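Chapter 6
Gathering Examples

What you will learn in this chapter
How to mark out a work surface before recording
How to spread start positions over the surface
What to write down with every example
When to throw an example away

In Chapter 5 the arm followed a list of joint positions typed in by hand. That works as long as the cup is always in the same spot. Move the cup a hand's width to the left and the arm closes on air. The learning system we build in the rest of this book gets around this by copying examples, and it can only be as good as the examples it is given.

An example, as we use the word, is one complete recording of a task from start to finish. It holds the camera pictures, the joint positions and the state of the gripper, all stamped with the time. A person guides the arm and the software saves what happens. In the Plosach exercises each example lasts less than 30 seconds.

6.1 Marking out the surface

People are poor at choosing positions at random. Ask someone to put a block "anywhere" and most of the blocks will end up near the middle, within easy reach. A system taught on those recordings does well in the middle of the table and badly near the corners.

The usual cure is a grid. Lay painter's tape across the surface in both directions, give each cell a number on paper, and work through the cells in a shuffled order. The cells don't have to be the same size and the lines don't have to be perfectly straight. They do have to stay put from the first recording to the last. If a strip lifts, press it back down along the same line before you go on.

The tape will show up in your camera pictures. A view taken from higher up takes in many cells at once, while a wrist camera may see only the place where two strips cross. Check both before you start. 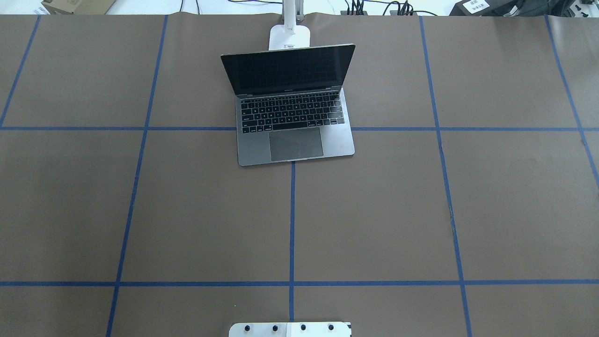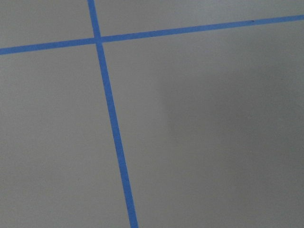
Figure 6.1 Blue tape marking out a work surface. First picture: the grid with a laptop set on it. Second picture: a crossing of two strips, seen from the wrist camera.

6.2 How many examples?

There is no fixed answer. For a simple pick-up task with one object, we suggest 96 examples as a first set. Train on those, test in every cell, and record more where the system fails. Adding another 25 in the weak cells usually does more good than the same number spread over the whole table.

Keep 17 recordings aside and don't train on them. You will need them in Chapter 8.

6.3 The log sheet

Each recording gets one line in the log. Write down the example number, the cell number, which way the object was facing, who guided the arm, and whether the task was finished. Fill in the line straight after the recording. The Rulus software has a notes field that can be used in place of paper, but it doesn't check for blank entries.

Throw out a recording if the object was bumped before the start, if a camera dropped out, or if the operator's hand crossed the view. A slow or clumsy recording that still finishes the task can stay in the set. Mark it with an S so that you can find it later.

Before you go on

1. Draw your own surface to scale and number the cells.
2. Shuffle the cell numbers and copy the order onto a log sheet.
3. Record one trial example in a corner cell and play it back. Note anything the wrist camera can't see.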